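Bench notes, December, PC strip-down for the Dauda batch

Started 9:15 after hunting for the small Phillips again. It was in the Mirby drawer. Please put it back in the driver rack.

Batch is 22 towers, ex-office, all from the Uridholm store. Want boards, supplies, drives and caddies sorted seperately, cases go to scrap. 5 done before today. Aim is 15 by the end of the month, rest after the break.

Side panels: two thumbscrews then slide back and lift. A couple are bent at the rear lip and need a knock with the heel of the hand. Don't lever with a screwdriver, it chews the edge and then the panel won't seat if we want to close one up again.

Drives next. Blue plastic bits are the thing to watch. Squeeze both sides together and pull straight. If you only get one side the clip whitens and goes, have two broken ones in the jar already.

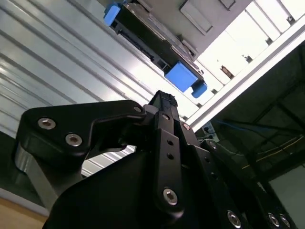
Matance will take drives with caddies on, pays a little more that way, so leave them on unless cracked. Label side out in the box so whoever does the list can scan without handling each one. List is still in the old sheet, I havent moved it over.

Sockets. Flip the bracket, CPU out, straight into a tray, not on the bench. Then close the bracket again before the board goes anywhere! Found one board in the box with a sleeve thread caught in the pins. Mine probably.

Cables: unplug at the board end first, big connector needs a proper rock side to side. Don't yank by the wires. SATA leads in the shoe box, there's got to be 1,000 in there by now and we still keep every one. Suggest we stop.

11:40, side panel off, case laid flat on the slotted table. Much easier than standing up, can get at the supply and the drive cage without moving the thing. Want all the rest done flat from now on. 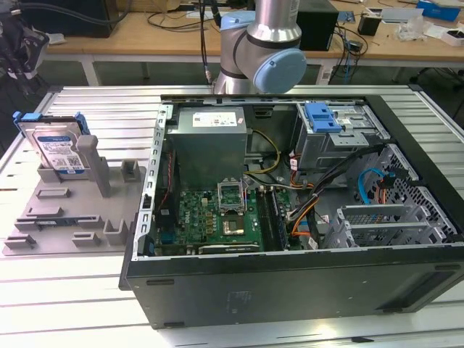
Tower on its side, socket bracket open. Drive standing in its blue caddy on the gray tray to the left.

Supply screws are at the back, keep one hand under it when the last one comes out. Memory slots: push the end clips down fully, some are stiff with dust. Blow out outside, not in here, the shelf was filthy last time.

To do
- more antistatic bags, medium
- second box for Matance
- ask Uridholm if they want the expansion covers back or not
- bin the cracked caddies
- magnetic dish for screws, ours is full of washers

Stopped 12:30. Bench wiped, scrap bin needs emptying befor anyone starts another.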